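Home | Topics | Grippers | Sensing | Index | Log in

Soft-container benchmark (gripper evaluation)

The soft-container benchmark is a bench procedure for comparing robot end effectors on bags, pouches and other containers whose walls give way under contact. It was drawn up at the Okura test bench to supplement rigid-object grasping trials, in which most parallel-jaw grippers score so closely that the results do not separate them. The procedure is also used to compare head-level and wrist cameras, and to check whether a controller change has altered grip behavior.

Background

Rigid blocks, cups and boxes have a fixed outline, and a planner can treat that outline as known for the length of a trial. A fabric container does not hold its outline. The walls fold when a finger presses on them, the handle moves when it is touched, and the opening changes shape as the bag is lifted. Earlier trials at Okura with the Alulance two-finger gripper recorded these effects only as failures, with no note of which part of the task had gone wrong. The benchmark splits the task into stages so that the point of failure can be entered separately.

Equipment

Three end effectors are covered by the current version:

Alulance parallel gripper, with flat rubber pads and a maximum opening of 32 mm in the configuration tested.
Reisinger adaptive gripper, with two linked fingers that close around the object.
Reisinger narrow-tip variant, using the same drive with thin fingertips intended for straps and zipper pulls.

Each gripper is mounted on the same arm and run from the same Visteck controller. Closing force is set at the controller and is not adjusted between attempts. The arm is recalibrated after every gripper change, and results taken before recalibration are discarded.

Procedure

A series consists of 15 attempts per gripper. The container is placed by hand on a flat table, and its heading is changed after each attempt. Each attempt is scored on four stages: approach, first contact, lift and release. A stage counts as passed only if the one before it was passed. An attempt ends after 29 seconds whether or not the container has left the table.

Three grasp targets are permitted – the handle, the top seam and the body. The target is chosen before the attempt and may not be changed once the arm is moving. Body grasps are limited to grippers whose opening is wider than the compressed side walls, and this excludes the Alulance unit on most containers.

Camera comparison
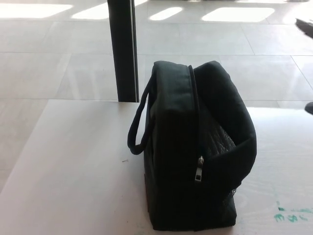 Camera placement affects the score as much as finger design in this benchmark. A wrist camera gives a close view of the grasp target but loses the container as a whole during the last part of the approach. A head-level camera keeps the container and the table in view, at the cost of detail. Black fabric is the harder case for both, as shaded panels return little usable contrast; on a black zippered bag standing on a white table, the outer outline separates well, while the folded-back top flap and the darker lining inside it are difficult to tell apart. The open loop of the carry handle is a better target, with a white surface showing through it. Patches of sunlight on a polished floor can also pull automatic exposure down, and fixed exposure is specified for scored series.

Limitations

The benchmark does not measure cycle time or finger wear. Scores from containers of different stiffness cannot be pooled. Empty and loaded containers are treated as separate series, and seven of the early Okura series are listed as unclassified for lack of a load record.

Related articles

Adaptive finger linkages
Closing force and slip
Fixed exposure in bench trials
Handle grasping
Hand-eye calibration
Visteck controller settings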